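Category: Club Resources > Simulation League > Team Guides

Posted 1/16/26 by the Rirkness Student Robotics Club

Section 6. Setting Up the Cabinet Task

This section applies to all teams entering the simulated division of the Plemik Challenge. Teams must complete Sections 1 through 5 before they begin. The Moko simulator must be installed, and the team account must be active.

6.1 Before You Start

Each team works from its own copy of the task folder. Do not edit the shared copy. Changes made there will appear on every team's machine and must be reversed by the club office.

Note: Teams that used the fall version of the folder must delete it. The old scene file opens without an error, but its scores are not accepted.

6.2 Loading the Scene

1. Start Moko and sign in with the team account.

2. Select Open Task, then Cabinet.

3. Enter 3,464 in the Seed box. All practice runs in this section use the same seed.

4. Set the step limit to 500. The default value of 2,000 is reserved for final runs.

5. Press Load and wait until the status bar reads Ready.

Caution: Do not press Run while the scene is loading. The arm may start from the wrong position, and the run will be entered in the team log as a fault.

6.3 Checking the Views

1. Open the View menu and select Room. Confirm that the arm and the cabinet both stand on the table and that the gripper is free of the cabinet.

2. Select Gripper from the same menu. Confirm that both fingers are in view and that they are apart, with nothing held between them.

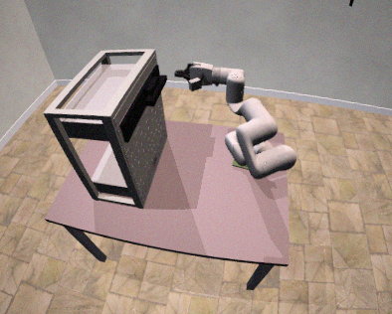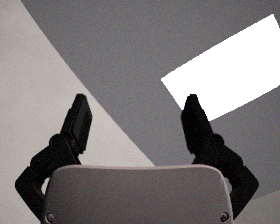
3. If either view is blank, close it and open it again from the menu. Do not resize the window during a run.

4. Save the view layout under the team name.

Note: The Gripper view shows a small part of the room. Use the Room view to judge the distance between the gripper and the cabinet.

6.4 First Practice Run

1. Open the file named student_control in the team folder. Enter the team number on the first line and save the file.

2. Press Run. Keep one hand near the keyboard; the space bar stops the arm.

3. When the run ends, select Save Log. Logs are not saved automatically.

4. Write the result in the team notebook, including runs that were stopped early. Judges review the notebook together with the code.

5. Press Reset before making any change to the control file.

Caution: Arm speed must remain at the club setting until a mentor has signed the speed page of the notebook. Runs made at a higher speed without a signature will be removed from the team record.

6.5 Submitting Practice Logs

Each team must submit 6 practice logs before the February review. Logs are uploaded through the Ng server, using the link on the team page. A file may be replaced until the review opens. After that time, the upload page is closed to students, and corrections must be requested in writing by the team captain.

Continue to Section 7, Scoring and Penalties.

This site uses cookies to remember your sign-in and page settings. Accept | Manage choices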